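Call for participants: Brurkel student robotics project, computer disassembly group

The Brurkel robotics club has places for 5 new members in its disassembly group. The group is open to students in any technical program, and to first-year students as well. Applications close on June 6, 2018.

What the project is

The group is teaching a robot arm to take apart old desktop computers so that the parts can be sorted for reuse or recycling. The first target is memory, then cables and drives, then the larger parts. The computers come from Van Loon, an office supply firm that gave the club almost 200 retired machines in February. They are all different inside, so a program that works on one case often fails on the next.

Koen Verschueren leads the group and looks after the arm and the control software. Liesbeth Dewulf handles the mechanical side, including the printed fixtures and the gripper fingers. Both are there for every session and will train new members.

The work

You would join one of two teams. The handling team plans and records the robot's movements inside the case, tests grips on different parts, and keeps the log of failed attempts. The fixture team draws and prints the plates and holders, fits them to the worktable and changes them when a part doesn't sit right. Members can switch teams after the first term. Everyone takes a turn at preparing computers, and that means opening the case, checking that nothing is plugged in and writing down what is inside.

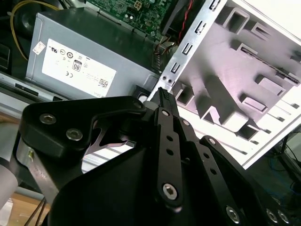
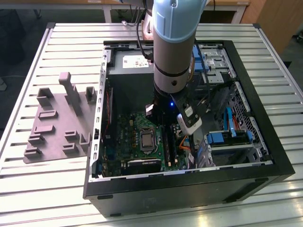 The robot's gripper at an open desktop case.

Do I need to have programmed a robot before?

Prior robot experience is not required. New members spend the first 5 sessions on safety, the teach pendant and simple moves with a test block, and they write their first short program in Python after that. If you have never used Python, tell us when you apply and we will pair you with someone who has.

What we ask

You should be able to come to two evening sessions a week during the term, each one lasting three hours. You need to be comfortable with hand tools and willing to write things down — the log is what the next group will work from. Some knowledge of CAD, electronics or image processing is useful. None of it is a condition.

Safety glasses are required at the table and long hair must be tied back. No one runs the arm alone.

What you get

This is an unpaid student project. Members who finish the year can have it count as an elective if their program allows it, so check with your adviser first. The club pays for materials and for travel to the Clidano student automation meet, where the group will show its work. The project has a budget of 2000 dollars for the year, and members help decide how it is spent.

How to apply

Send a half-page letter with your name, your program and year, the team you prefer, and one thing you have built or repaired. It does not have to be a robot. A bicycle or a bookshelf is fine. Please don't send a full résumé.

Letters can go in the club mailbox on the ground floor of the Flokcombe building, or be handed to Liesbeth or Koen at any session. For questions call extension 2665 in the late afternoon. Applicants will be invited to sit in on one session before either side decides.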